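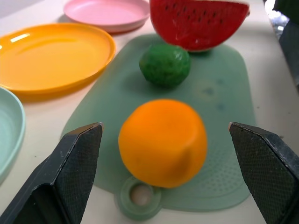
What should be kept the same when two grippers are compared? Everything except the gripper: the arm, the controller, the objects, their starting places, and the person running the trial.

Chapter 4
Choosing Between Grippers

In Chapter 3 you set up an arm and taught it to reach a point above a table. In this chapter you will fit it with two different grippers and decide which one suits a given job.

Maker's data sheets are a starting point. They list stroke, closing force and mass, and they are usually measured on a steel block. A soft, round object behaves differently. A toy orange can roll away from a finger that touches it too early, and a small lime leaves little height for the tips to close on. Flat plates are harder still – a parallel gripper has to take them by the rim.

The case study follows Loïc Lefèvre and Getsemaní Nava, who compared the Giston and Halaven grippers at the Muvcombe workshop in January. Each gripper was given 93 attempts on the same set of toy food, with up to 30 seconds for each attempt. Lefèvre ran the arm and Nava kept the log. Their first log sheet had one column for "failed", and they soon split it into three: missed, slipped and dropped.

4.1 Finger surfaces

Finger pads may be smooth, ribbed or textured. A textured pad grips well when it is clean. Dust and wear change its behavior, so inspect both pads before each set of trials and write down what you find.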